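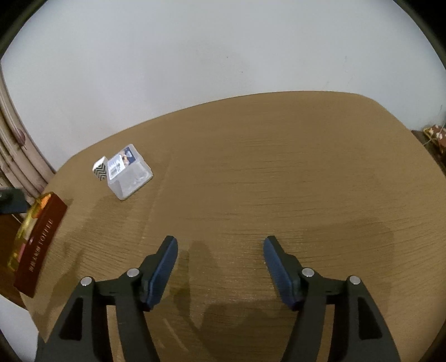

Marit Løken a d'abord demandé en commentaire si la pince s'ouvrait encore quand on coupait l'alimentation. Oui, elle s'ouvre, j'ai complété le message en conséquence.

Pince Gralel : une mâchoire se referme en retard sur l'autre
Posté par Jawad Virk, le 22 août 2020

Bonjour,
J'ai une pince Gralel à deux mâchoires, avec patins bleus striés. À l'ouverture, rien à signaler. À la fermeture, la mâchoire droite part après la gauche et l'objet est poussé de côté avant d'être serré. Sur 70 prises, j'en ai raté 18, presque toutes avec des boîtes en plastique lisse. Les emballages en carton passent mieux.
J'ai nettoyé les patins et refait la calibration dans Groda, sans changement. Pas de message d'erreur. Faut-il changer le moteur ?

Edileuza Rezende
Ne changez pas le moteur tout de suite. S'il fatiguait, vous perdriez de la force des deux côtés. Un retard d'un seul côté vient en général des articulations.
Coupez l'alimentation, débranchez la batterie et bougez chaque mâchoire à la main. Comparez le jeu au niveau des axes, surtout celui qui est près du bout du doigt. Si un côté accroche, démontez l'axe, essuyez-le et remontez-le sans trop serrer. J'ai eu la même panne en novembre : un axe trop serré après un changement de patin.
Refaites la calibration après, mâchoires vides. Et gardez les doigts hors de la pince à la première fermeture, la mienne est repartie d'un coup quand l'axe s'est libéré.

Nhàn Văn
pareil chez moi, j'ai baissé la vitesse et ça va mieux

Jawad Virk
Merci. L'axe intérieur droit était dur. Desserré et nettoyé, les deux côtés partent ensemble. Sur 14 essais avec des boîtes lisses, 2 ratés, et là je pense que c'est l'usure du patin. J'en commande une paire chez Hartono.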